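4.2 Before each handheld gripper session

1. Keep other staff and parked robots outside the operator's working area.
2. Check that the indicator light on each gripper is green.
3. Wipe the marker cubes with a dry cloth. Do not use solvent.

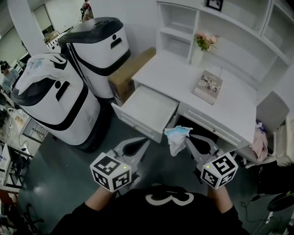 4. Open drawers fully before placing soft items in them. Grip cloth by one edge - never by a double fold.
5. Stop after 40 minutes and rest for at least 14.

CAUTION: Trip hazard. Route power cables away from the operator's path.

Note: Record worn finger pads in the Ollow log and replace both pads together.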